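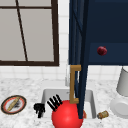 # culstead-recipes

This is my family's recipe collection, typed up from my grandmother's notebooks and kept as plain text so that anyone in the family can fix it. I started in April with one notebook and a lot of tea, and I'm still going!

The recipes are mostly what she cooked in Culstead, plus a handful she picked up during the years in Motaung (the bean dishes, nearly all of them). If you want the ginger cookies, go straight to `baking/ginger.md` - it's the one everybody asks me for.

## What's in here

- `soups/` - finished, and checked against the notebook
- `baking/` - nearly finished, the fruit loaf is missing its oven temperature
- `preserves/` - a mess, sorry, I'm working on it
- `notes/` - her remarks in the margins, typed exactly as she wrote them

Each file has the title, the ingredients, the method, and a line at the end saying which notebook it came from. The blue notebook is `B` and the school one is `S`.

## Measurements

She wrote in cups, ounces and "the small glass," sometimes all in the same recipe. I kept her words and put grams in brackets where I've weighed things myself. No brackets means I haven't cooked it yet, so please taste as you go. The small glass is my best guess and Mpho Coetzee thinks I've got it too big (we've argued over this at length, see the comments in `notes/glass.md`).

## Changing a recipe

Please don't overwrite the original! Add your version under a heading called `Variations` with your name on it. Unathi Buthelezi has done this with the lentil soup and it's a good one to copy from. If you've found a typo, just fix it.

I keep lines short, and I'd love it if you wrote temperatures in Fahrenheit. There's a small script, `make_book.py`, that stitches everything into one long file for printing. It skips anything marked `draft`, and it gets grumpy about tabs.

## Still to do

- Read the water-stained pages at the back of notebook S
- Ask Kgomotso about the pickled peaches
- Find out whether "slow oven" means 300 or 325
- Index by ingredient, once preserves are sorted out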